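Flundari opens its evening language school in Lulness

Flundari, a small publisher of learning books, opens an evening school for adults in Lulness this January. The school is for people who have moved to the area for work and want to speak the local language with their neighbors, their doctor and the teachers of their children.

The idea came from the readers of our workbook series Nomoton. Many of them wrote to us and said the same thing: the grammar is clear on paper, but at the shop counter the words do not come. For this reason the new courses are built on speaking. Grammar is given as homework, and the class time is used for talk.

Each lesson lasts 60 minutes and starts at six in the evening. A full course has 30 lessons. Groups are small, and every student is placed after a short talk with a teacher. There is no written test at the start.

"I learned my third language as a grown man, so I know how tired one can be after a working day," says Trygve Ljungberg, head of the school. "We do not want that people sit quiet in the back row. In the first lesson everyone will order a meal, ask for the price and complain a little about the weather."

The courses are offered on 4 levels. The first two levels are taught by Gunnel Lindqvist, who wrote most of the dialogues in the Nomoton books. The higher levels are taught by Oda Tangen. She has worked many years with nurses and other hospital staff, and she will also give a separate course in the language of health care later in the spring.

The price of one course is 995 kroner, and the workbook is included. Students who already own the book can bring it and receive the next volume in its place. Employers who wish to pay for their workers can ask us for one common invoice.

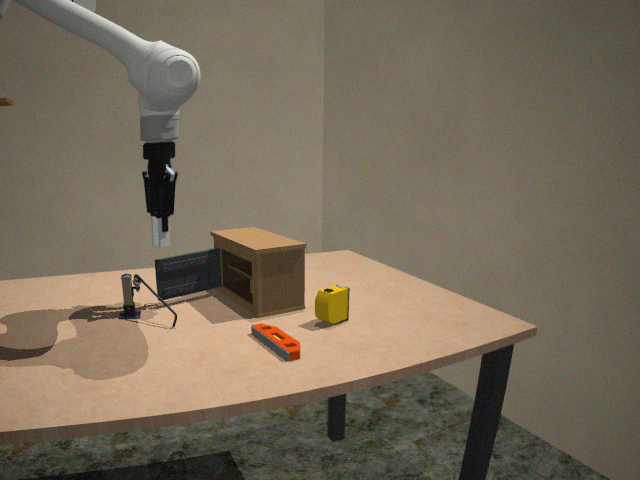
The school is on the second floor of the Strand building, with the entrance from the harbor side. There is an elevator. Parking behind the building is free after five, and the bus from the center stops at the corner.

An open evening will be held before the first lessons. Visitors can meet both teachers, look through the books and take part in a short trial lesson. Coffee is served. It is not necessary to sign up for the open evening, but it is necessary for the courses.

Sign-up is done at the front desk of the school or by letter to Flundari, Lulness. Questions from the press are answered by Roald Lindholm, information manager at Flundari.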